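Feb 4, 2019
By Lieselotte Voß

4. Recording your first batch of examples

By now you should have the arm bolted down, the wrist camera plugged in and the Nullow recorder talking to it (if the recorder still shows a red bar, go back to section 3, I'll wait). This is the part I like best, because you finally get to move things about and the arm starts to look like it belongs to you.

One example is one go at a task, from start pose to start pose. For the Balora cloth-and-block task we ask for 80 good ones before you train anything. I did my first lot in January with far fewer and the results were poor, so please don't copy me.

4.1 Before you press record

1. Lay the cloth on the table and smooth it with your hands. It needn't be perfect. Small creases and a bit of fluff are fine and I leave them in on purpose, as the arm will meet them later anyway.
2. Put the lead arm in its cradle and wait for the click.
3. Open the gripper all the way. The recorder saves this as "wide", and every example is measured against it.
4. Type a batch name. I use the task and a number, so my current one is cloth-131. Don't use spaces! The Wunderlich export tool chokes on them and won't say why.

Caution: keep your free hand off the table once the follower arm is live. It copies the lead arm straight away, including any sneeze.

4.2 Recording

5. Press the left pedal. You'll hear one beep.
6. Hold the start pose for a slow breath, then move down over the cloth with the gripper still open.
7. Check the wrist view before you close on anything. You want cloth between the fingertips and both tips in sight. If one finger has dropped out of view, the camera bracket has slipped and the example is no use for training, so press the right pedal to bin it.
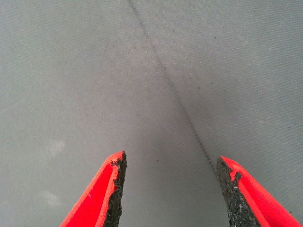

Fig. 4. Wrist view over the grey cloth, gripper open, both black pads showing.

8. Do the task at the speed you'd use to pass someone a full cup of tea. Jerky moves get learned just as happily as smooth ones.
9. Go back to the start pose and press the left pedal again. Two beeps means it has saved.

Note: shift the start of each go a little. Turn the cloth, slide it sideways, change where the block sits. A batch where everything begins in the same spot trains quickly and then falls over the first time you nudge the table.

Note: if you fumble and then recover, keep it and tick "recovered" on the screen. If you fumble and give up, bin it.

4.3 When the recorder complains

Code 103 means the camera and the arm have drifted out of step. Stop, unplug the camera, count to five and plug it back in. You only lose the example you were on.

Code 1227 is a full disk. Move the finished batch to your Merkov drive before you delete anything, and open a couple of the files from there to check they play.

Once the batch is safely copied, leave the cloth where it is and carry on to section 5, where we label what you've got.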